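Does a Square Need to Be Square? A Report on Wong Place, Nestby

Second-year Urban Geography, field project report

14 shares | 6 comments

Background

Our brief was to pick one public place in Nestby and test whether it does what the council says it does. I picked Wong Place, the five-way intersection at the bottom of the main shopping street, because it was described in the council's centre plan as "the civic heart of the town". I have walked through it most weekdays for two years and had never once thought of it as the heart of anything.

Wong Place is where Wong Street, Station Street and the old highway meet. The highway cuts across the other two on an angle and leaves a long wedge of paving on the north side and a smaller one on the south. Locals call the big one the Wedge. The small one has no name that I could find, which says something about how much it gets used.

The plan makes three claims about the place. It says Wong Place is a destination, that it supports the shops around it, and that the paving works finished before I moved here made it easier to cross. I tried to check each one. I should say now that I don't think any of them is fully wrong, but I also don't think the council had much to go on when it wrote them.

How the place got its shape

The library's local history folder has a street map from before the highway was straightened. On that map there is no square at all, only a crossroads with a horse trough. The wedges came later, when the highway was moved to miss the bend near the creek. They were leftovers. For a long time the north one was used for parking, and there is a photocopied newspaper clipping in the folder complaining about mud.

The name is also younger than people assume. The street was Wong Street well before anybody called the intersection Wong Place, and the second name first turns up on a tram stop. When the trams went, the name stayed. The interpretive sign on the Wedge says the square has been "a gathering place for generations". I could find no record of anyone gathering there before the parking was taken out, apart from people waiting for trams, and I would not call that gathering.

This matters for the report because the centre plan leans on the history quite hard. It argues that the works "restored" the square. If there was no square to begin with, then the works made a new one, and it ought to be judged as a new one.

Method

I did counts on the north wedge from the bench outside the old Nideo building, in the morning, at lunch and after 4 pm. I counted everyone who crossed a line between the bench and the bike rack, and noted whether they stopped for more than a minute. Sitting down, standing and talking, or eating all counted as stopping. Waiting for the lights did not.

I also walked each of the shopfronts facing the intersection and wrote down what was in them. For the crossing claim, I timed myself getting from the station side to the Wedge using only the marked crossings and waiting for the green figure every time.

The counts were all done in August, when it was cold. I asked if I could repeat them in warmer weather and was told there wasn't room in the semester.

Results: is it a destination?

Across all my counts, 1,367 people crossed the line. Of those, 157 stopped for more than a minute, so a little over one in nine. The council's plan gives a much bigger figure for "visitors" to Wong Place and doesn't say how it was arrived at. My best guess is that it comes from a footfall counter on the station side, in which case it includes every commuter on the way to a train. By that measure the station stairs are a destination too.

Most of the people who stopped did so at lunch, and nearly all of them were eating. The seats facing the highway stayed mostly empty even when the others were full. The seats with their backs to the traffic filled first. I don't think this needs a theory. The trucks are loud and you can smell the brakes.

The planters are too high to sit on and too low to lean against. A few students sat on the edge of the steps instead, which the design drawings show as a "circulation zone".

Results: does it support the shops?

There are 39 shopfronts if you count everything with a door facing one of the wedges or the short stretch of Wong Street between them. I found banks, two chemists, a travel agent, phone repairs, takeaways and a good number of clothes shops. Three of the units were empty when I did my walk, including the ground floor of the Nideo building, which was a department store until it closed and is now storage upstairs and papered windows below.

The clothing end is the interesting part. Wong Street used to be where people came for clothes from all over the district, and the older signs still show it, with tailoring and knitwear painted high up on the brick above shops that now sell vapes. What is left is mostly second-hand and alterations. Zurura, the arcade that runs back from the south wedge, has the most of it. 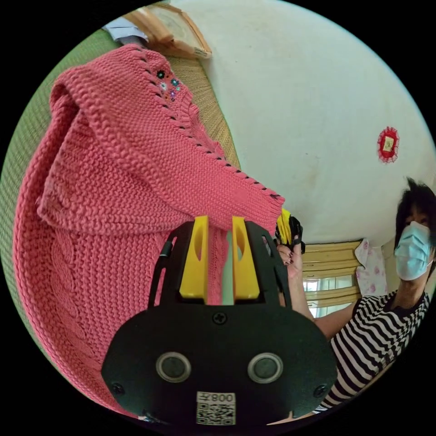
I had expected the arcade to be living off the square, since the plan uses it as a case study in "spillover trade". The layout suggests something else. Zurura has its own entrance from the car park at the back, and on my visits most people seemed to come in that way and go out that way too. The door onto the south wedge was propped open but not many used it. I would want proper door counts before saying more than that, and I didn't have enough time to do both doors at once on my own.

The takeaways are a different story. They clearly do get trade from people sitting on the Wedge, and two of them have put tables out on the paving. So the claim holds for food, is doubtful for clothes, and I have no evidence either way for the banks.

Results: is it easier to cross?

To get from the station to the Wedge legally takes 3 separate crossings, each with its own button. The lights aren't timed to work together, so you reach the first island and wait, then reach the second and wait again. On every one of my trips I was passed by people who simply walked across on the diagonal when there was a gap.

The council says the new paving improved access, and for prams and wheelchairs I believe it. The kerbs are flush and the surface is even. But the route itself hasn't changed since the highway was moved, and the works didn't touch the signals. "Easier to roll over" would be a fairer claim than "easier to cross".

Limits of this report

One season, one observer and one side of the square for the counts. I also went in doubting the plan, and a different student might have scored some of the stopping cases more generously. A couple having an argument beside the bike rack, for instance, I counted as stopping, though I don't suppose the council would want them.

What I would recommend

The benches facing the highway should be turned around. It would be cheap and could be tried on a few first. The signals should be retimed so that a person walking at a normal speed can get across without being stranded on an island. The council should publish how it gets its visitor number, or stop printing it.

I would also take the word "restored" off the sign. The south wedge probably needs its own study, starting with the two ends of the arcade.

6 comments

dustylane: Good read. The mud clipping is real, my nan used to talk about losing a shoe there.

corner_commuter: Fair points but August is a rough month to judge anywhere by. Go back in summer when the jacarandas are out and see if you still get one in nine.

halfpastfour: The diagonal is the only sane way to cross. Always has been.

p.m.k.: I alter clothes in Zurura and you're right about the back door. Nearly all my regulars park behind. We were never asked before they put us in the plan.

dustylane: @p.m.k. are you the one beside the key cutter? You did my sister's formal dress, lovely job.

northsider: The small wedge does have a name, we called it the Crumb. Don't know if anyone still does.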